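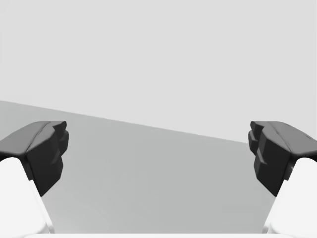

El club de robótica de Ayala prepara su simulador para la competición Plirkitz

14 de octubre de 2026
Redacción
Categoría: Educación técnica > Robótica > Entrevistas

El equipo de Ayala trabaja este curso en simulación. Su coordinadora resume el encargo: recoger artículos de supermercado de una mesa con dos brazos y depositarlos en orden. «La fase presencial es en mayo. Hasta entonces, todo se ejecuta en Groltotholm», explica, en referencia al entorno que utiliza el club.

El grupo lo forman 13 estudiantes, repartidos en 4 equipos: modelado, control, percepción y validación. Cada versión del controlador debe completar 1,000 episodios antes de integrarse en la rama principal – una norma heredada del proyecto Sirau, del curso anterior. «Con 100 episodios los resultados variaban demasiado de una semilla a otra», señala.

La mayor parte de las horas se ha dedicado al contacto. Las yemas de la pinza tienen la cara interior escalonada, y la malla de colisión inicial la trataba como un plano. «El agarre salía mejor de lo debido. Rehicimos la geometría y la tasa de acierto bajó, como esperábamos».

La mesa de pruebas incluye una lata de atún, una de refresco, una de SPAM y dos cajas pequeñas de color rojo y blanco.
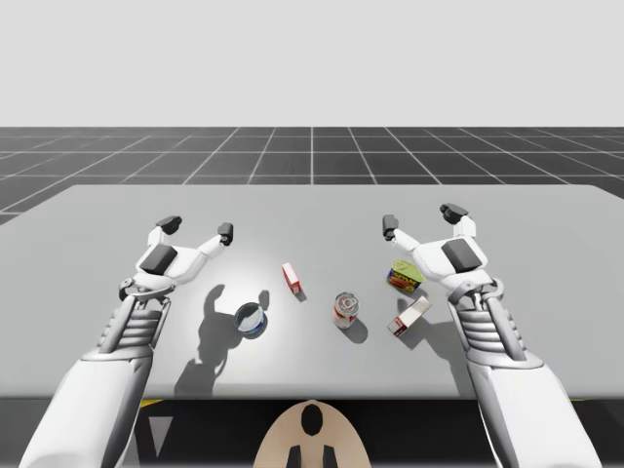
¿Qué objeto plantea más dificultades al controlador?

«La lata de atún. Es baja, y los dedos tienen que acercarse mucho al tablero sin tocarlo. Ahora limitamos la velocidad de descenso en el último tramo».

El siguiente paso es variar la fricción y la masa en cada episodio – hasta ahora eran fijas. El equipo de validación publicará los registros en el repositorio del club.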